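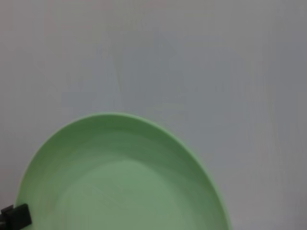 Open day at Toltmont, January 29, 2020

Vultside opened its software floor at Toltmont to visitors for an afternoon, and 24 of us went round in two groups. The talk was mostly about Kimano, its grasp planner, and Mrema, the tool used to replay logged runs.

Kimano looks for a rim first and picks a contact point on it. A plain green plate on a pale top sounds easy, but the edge contrast is low and the planner has to decide how far down the slope of the rim a finger can go. The December release scores about 1,000 candidate grasps before it commits to one - the earlier version stopped at the first that passed.

Mrema steps through the wrist camera images one at a time. Some hold very little, such as an out-of-focus grey surface with no edge to find. The perception code gives these a low confidence score, and the planner falls back on joint positions until an outline returns.

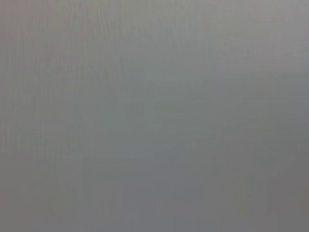 Questions from the floor

Most were about licensing. Mrema will be released separately, with 3 sample logs.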